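Do Surface Sealers Do What the Label Says?
Home Products and Materials, term project report
Aravind Kamath and Annapurna Alva
25/01/2021

1. Why we picked this

Companies that sell sealers for bathroom and kitchen counters make big promises. The Ivden leaflet says one coat gives "100% stain protection for life." The Drulley leaflet is a bit more careful and says "long-lasting." Neither one says what was tested or for how long. We wanted to know if a person who buys a can and follows the directions gets anything close to that.

We came in doubtful. Annapurna's family sealed a vanity top in June and it had a coffee ring before the can was even put away, so we are not neutral and the reader should know it.

2. What we used

Gerkdale Tile gave us 26 offcuts of unglazed tile for free. They were seconds, and a few had chips, which may matter. We split them between Ivden, Drulley and no sealer at all. Wood tops were left out of the test. They soak up liquid in a different way and we did not have the time.

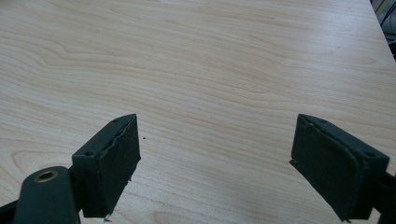
Fig. 1. Wood-grain tabletop.

Each tile got oil, vinegar, grape juice and liquid soap, one drop of each, left overnight and wiped with a damp sponge. The directions on both cans ask for 14 days of curing. We waited the full time for most tiles. Four of them were stained early by mistake and we took them out of the results.

3. What happened

Oil: both sealers helped. The bare tiles went dark and stayed dark.
Grape juice: Drulley left a faint mark. Ivden left a clear one, on every tile.
Vinegar: the sealed tiles went dull where the drop had been. Neither leaflet mentions this.
Soap: no change on anything, including the bare tiles, so it is hard to see why "resists soap" is printed on the can. 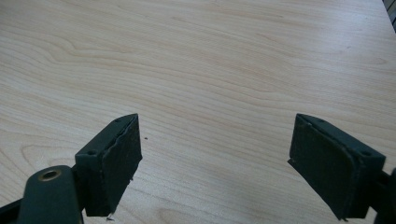 4. Problems with our own test

We judged the stains by eye, and we both knew which tile was which. That is a weak way to do it. Our teacher, Ms. Björklund, pointed out that we had also used 2 different sponges, one of them rough. A rough sponge could scratch the coating and make a good product look bad. We do not think it explains the grape juice, but we cannot prove that.

We also tested for weeks, and the claim is about a lifetime.
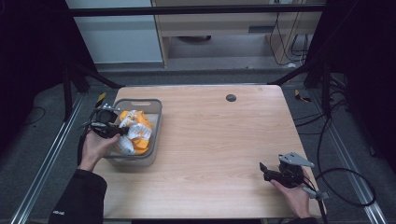 A longer test would need tiles that get washed every day, the way a real sink does, and someone to judge them who has not been told the brand. We asked Ivden for the data behind the 100% figure. They sent a second copy of the leaflet.

For now, we would pay for the Drulley can if oil is the worry. We would not pay extra for the word "life," and we would wipe up vinegar right away whichever one is on the counter.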